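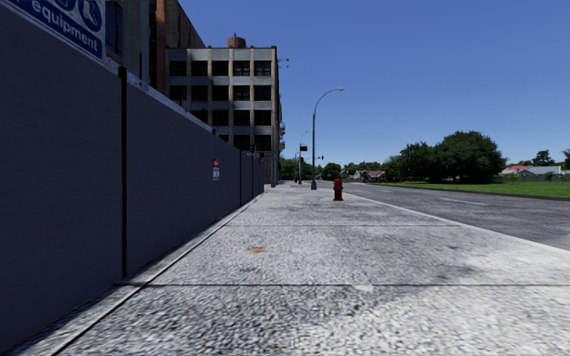 Tilahun Street is getting its walking bus back

It's happening! The walking bus that used to take kids from the Skelleck apartments over to the elementary school starts up again in June, and I've already been roped into two mornings a week (my own fault, I put my hand up first).

If you're new to the neighborhood, a walking bus is just a bunch of kids walking to school together with a few grown-ups, along the same route and at the same time every day. Ours folded a while back when the parents running it all had kids move up to middle school in the same year. Sneha Lodhi, who moved into Skelleck last fall, got tired of sitting in the drop-off line and started asking people at the mailboxes if they'd walk instead. Within a couple of weeks she had 20 families signed up, and the list is still growing.

The money side is settled too, which I didn't expect to be writing so soon. Drilleser, the hardware store on the corner, is putting in $2,000 for vests, rain ponchos and the background checks the school wants for every adult. Billumis, the bakery two doors down, is doing hot chocolate on Friday mornings. My daughter considers this the only part of the plan worth discussing.

When and where

The first group leaves the Skelleck front steps at 7:30 in the morning. There's a second pickup by the Tilahun Street library for anyone coming from the far side, and the whole walk takes a little under half an hour with small legs. Kindergartners need a parent along for the first week. After that they can go with the group like everybody else.

I did the walk with Sneha on a test run, and I'll be straight with you, I was puffing by the library. She walks fast! We agreed that the adult at the front should be somebody slow, and I think we both knew who she had in mind. We also learned that scooters are a bad idea (two kids brought them, both scooters got carried by grown-ups most of the way) and that a seven-year-old can tell the entire plot of a movie between one crosswalk and the next, then start over with the bits she forgot.
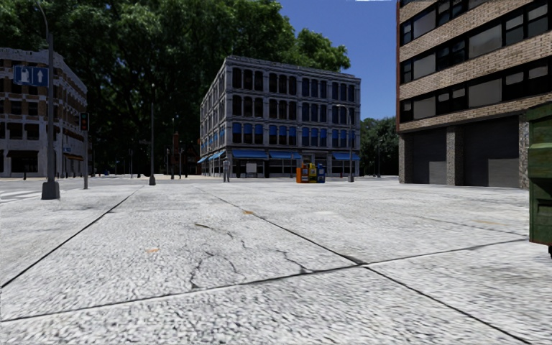
What they still need

More grown-ups, mainly. You don't have to have a kid at the school, and you don't have to do every day. One retired couple on my floor is taking a single morning between them and trading off when his knee acts up. Sneha would also love someone who can keep the text list in order, as right now it lives on her phone along with her grocery lists and she's mixed them up once already. If you can sew, there are some old flags for the front and back of the line that need new hems.

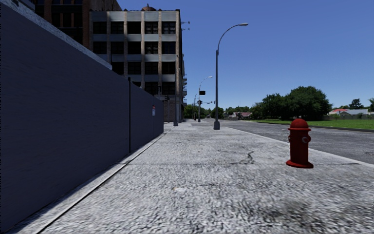

A few parents have asked me how we keep that many kids together, and the answer is a lot of practice and a lot of singing. Everyone gets a partner, the older ones walk on the outside, and the line stops at every corner, even if the light is with us. A wide concrete sidewalk with a long wall down one side is about the easiest kind of stretch to walk kids along, so that's where they can spread out a bit and swap partners. Side streets are where we tighten up and the chatter has to stop. The little ones got it faster than the fifth graders did, for the record.

Sign-up sheets are at Drilleser by the register and at the library desk. You can also just turn up at the Skelleck steps any Friday before school and ask for Sneha. She'll be the one already halfway down the block.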